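Subject: Re: [tableware-swap] green plates, still looking for a set
From: Josée Petrenko

Tươi Ninh wrote:
> Does anybody have the ringed plates from Prarnitz in green? I have
> four and need two more before my sister visits in May. Also, are they
> flat enough in the middle for serving wrapped stuff, or does it all
> slide to one side?

Hi Tươi and all,

I can't help with the Prarnitz ones (I gave mine to my cousin in Nundusby and she won't give them back!) but I do have a green plate I love, with raised rings toward the rim and a flatter center. I use it for little packets - tea, mints, sugar, whatever's in the drawer - and mine stay put. On a white table the color really sings, too. 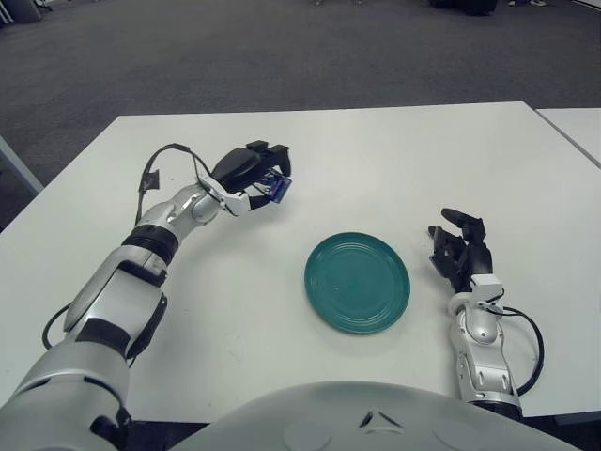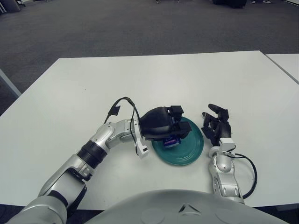 Same green plate both times, with a small blue item held over the table.

WHERE TO LOOK

1. The Lamptey outlet, back shelves. I paid 36 for two last time and they were wrapped nicely.

2. Zekow sells them by the box, but a full box is 449 and I can't see you needing that many plates, sister or no sister.

3. Ask here again closer to May - people clear out cupboards in spring and forget to post.

If you get stuck you can borrow mine for the visit. It's a bit more teal than what you described, depending on the light, so put it at your own seat!

Josée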